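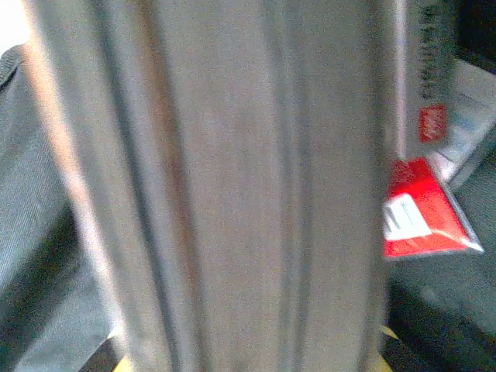
*Photo: Drelonbridge Hall furnishings group*

Minutes, furnishings meeting, 9/7/24
Held in the side room. Started late, kettle trouble. Last minutes taken as read -- one correction, Idano is the cleaning firm, not the curtain firm.

**1. Grey fabric**
- Long discussion. Some like the grey, some think it's dull next to the paper on the walls. Agreed grey stays.
- Creases to be steamed out, not ironed. Steamer is in the cupboard under the stairs, needs a new fuse.
- Darker grey, the one with the ribbed weave -- keep it with the plain grey, do not send it off seperately like in February.
- Red tags: leave on until everything is checked off against the Rudmont delivery note. Then off, and kept in the envelope.
- Rudmont want an answer on the extra length. Price is £300 all in. Not agreed, see item 3.

**2. Table**
- Grey marble pattern with the rusty veins. Everyone happy with it, matches more than we thought it would.
- Wipe with damp cloth only. No spray polish until we've heard from Alcantara about what the top is made of. Chased twice.
- Mats to be bought, 22 if they do them in that number. Plain ones.
- Hot dishes: trivets always. Notice to go up by the hatch.
- Question of whether to move it away from the wallpaper -- chairs rub. Try it 10 inches out, look again next time.
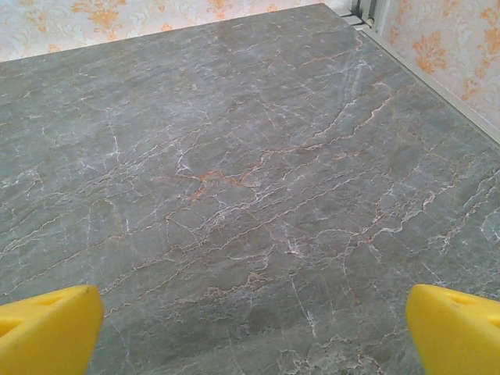
Joanne asked for it to be minuted that she would sooner have a cloth on the table for teas, as crumbs don't show on that pattern and get missed when wiping down. Noted. Cloth for teas, bare the rest of the week. Who washes the cloth -- left open.

**3. Money**
- Mats and fuse out of petty cash.
- Extra length from Rudmont put off untill the hall bill is in.

**4. AOB**
- Draught by the door again.
- Spare key still missing, please check coat pockets.

Next meeting same place, date to be sent round. Closed 9.10.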